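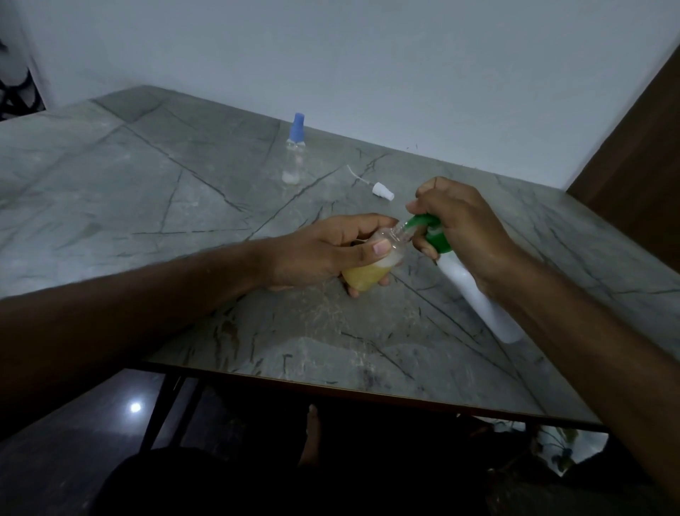
ok thread. rules we ended up with for recording hand tasks at home, the stuff we feed the Grundska arm. typing this on a train so excuse the mess

background: I look after task guidelines for the Grundska project. people do everyday jobs, hands in view, we label it, the arm learns from it. we want 1000 good clips by the end of March. we do not have 1000 good clips

rule 1. both hands in view before the job starts and until it ends. forearms fine. if a hand drops below the table edge for more than a moment, start over

rule 2. real task, real stuff. spraying from one bottle into the neck of another is a great one btw. two hands doing totally different jobs, one holds steady, one aims and squeezes. the arm is terrible at this

rule 3. label what the hands do. "left hand holds clear bottle upright, right hand aims green spray head into the neck" = good. "refills soap" = bad. is it soap? pale yellow, bit of foam on top, that's all you've got. write that

Marjan Karimi had to send back 43 labels in one batch over rule 3. forty three. all guessed the liquid. please stop guessing the liquid

rule 4. keep a separate safety sheet for what's in the bottles. person recording fills it in, not the labeler. water, dish soap, shampoo ok. bleach, drain stuff, anything with a warning symbol, no. no mixing cleaners ever, not for a clip, not for anything

and if you move something into a bottle with no label, put a label on it after. masking tape and a pen. takes ten seconds

rule 5. spare parts stay on the table. pump heads, caps, tubes, the other bottle. don't tidy them away to make it look nice!! a pump lying on its side with the tube curling off somewhere is exactly the thing the arm has to learn not to knock over

Ieuan Humphreys disagrees w me on 5, wants a clean table for the first round and clutter later. we argued thru most of a lunch. his point is the Prirkmont set was all clutter and the grip labels came out a mess. fair. I still say clutter. written into v2 as clutter, he can write v3

rule 6. clear plastic. the depth sensor hates it. we used to tell people to avoid clear bottles, dropped that. kitchens and bathrooms are full of clear bottles. just flag "transparent" in the notes box so it gets a second look

rule 7, privacy. no faces, no mail, no phone screens, no kids wandering in. bare feet, door edges, bags under the table, fine, thats a home. if you're not sure, flag it and somebody checks before it goes in the set

rule 8. length. max 60 seconds per clip. if the job runs longer, stop at a natural break and begin a new one. don't speed up to fit, fast hands are no use to us

rule 9 is for the arm side. anything learned from liquid clips gets tested with plain water first, tray underneath, electronics covered, a person at the stop button the whole time. the WHOLE time. Henríquez lab has the same rule and theirs is stricter, nobody leaves the room till the arm is parked

someone asked if 9 applies to sim. no. sim can't get wet

also asked: left handed people? yes please, we have 19 clips with the left hand doing the aiming and that's it. don't swap hands for us, just do it how you do it

and no you don't need a fancy table. stone pattern, wood, plastic, whatever. glare on the floor is ok too, glare on the bottle try to turn a bit

v2 of the sheet goes to the Dellulside people first bc they start recording before everyone else, then the rest of you. comments on rule 5 go to Ieuan lol

my stop. will fix typos in the acutal doc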